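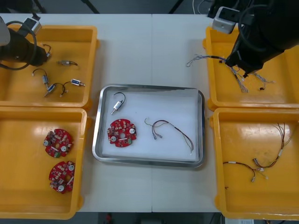 ## Jelitz two-arm kitting cell: can it handle wire harnesses?

**Lesia Horobets**, 31/07/2024

We have the Jelitz cell on trial. Each kit is one silver cylindrical part with its lead, one round red board and one harness, all laid in a lined steel tray. The parts come from yellow bins. Boards are fine. Harnesses tangle, and the arm sometimes lifts two. Is there a setting for this, or do we need the add-on they quoted at 1761?

**hurnumton_bench**

Skip the add-on for now. Put fewer harnesses in the bin. We load up to 5 at a time and refill more often. Also set the lift check to "slow", under Pick > Soft parts.

**Omerović**

Same problem here, never fixed it. We went back to placing harnesses by hand.

**r_viltirska**

Matte bins helped us with the boards. Glossy yellow throws a lot of glare under ceiling lights. Can't say about harnesses.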